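4.3 Plug extraction with the two hands

The third comparison concerns pulling a plug from a multi-outlet power strip. It was chosen because the force needed is high compared with the weight of the strip, so an arm that pulls without support at the other end moves the whole strip across the table. The task was run with both end effectors under test: the Rusta hand, a multi-finger design with soft fingertips, and the Bresus gripper, a parallel-jaw unit with flat pads. Both were mounted on the same Tadilberg arm and driven by the same Wan controller. Only the wrist adapter and the gain table were changed between conditions.

Each hand was given 100 attempts, split evenly between a strip placed parallel to the table edge and a strip placed at an angle. An attempt began with the hand open and clear of the strip and ended when the plug was fully out of the outlet, when the controller reported a force limit, or when the time limit ran out. In all attempts a person held the strip against the work surface with both hands. The person was told to press down only and not to push toward or away from the arm. We did not measure the holding force, and this remains the largest source of variation that we could not control.

The work surface was left cluttered. Items from the other tasks in the set stayed on the table during the runs, and the operator was not asked to clear a path for the arm. A bare table would have favored the Bresus gripper, whose approach needs a wider opening on both sides of the plug. The head camera was the only source of images for the policy; no wrist camera was fitted in either condition.

The Rusta hand removed the plug in 86 attempts. Most of its failures came during the first contact, when one fingertip landed on the strip housing and the other on the plug body. In this state the hand closes with a firm grip, the finger currents look normal, and the controller moves on to the pull phase. The pull then acts partly on the housing, which the person is holding down, and the fingertip slides off the plug. A check on the distance between the fingertips after closing caught some of these cases, but it also stopped a few attempts that would likely have gone through, and we left it off for the reported runs.

The Bresus gripper failed in a different way. Its jaws either closed squarely on the plug or did not reach it at all, and partial grasps were rare. When the strip was at an angle, the wrist had to turn further to line up the jaws, and the outer jaw often touched the face of the strip before the plug was between the pads. The force limit then ended the attempt. With the strip parallel to the table edge this contact was seen in only 2 attempts.

Cable routing had more effect than we expected. On the Rusta hand, the cable to the wrist forms a free loop over the back of the hand. The loop adds a small torque that changes with wrist angle, and the Wan controller reads it as contact when the wrist turns quickly. We lowered the wrist speed in the approach phase for both hands so that the conditions would match, at some cost in cycle time for the Bresus gripper, which has no such loop.

The belt-driven joints of the arm also set a limit on how sharply the pull can begin. A step command stretches the belt before the hand moves, and when the plug comes free the stored energy sends the hand backward past its target. A ramped command reduced this overshoot in both conditions. The ramp length was set to 113 ms after a short sweep on a spare strip, and the same value was used throughout. Shorter ramps brought the overshoot back, while longer ones gave the fingertips more time to creep along the plug body before it moved.

Figure 4. Plug extraction with the strip at an angle, seen from the head camera. The strip is held down by hand.

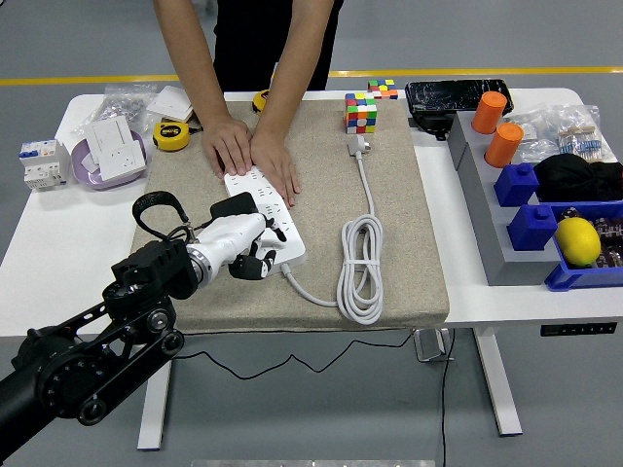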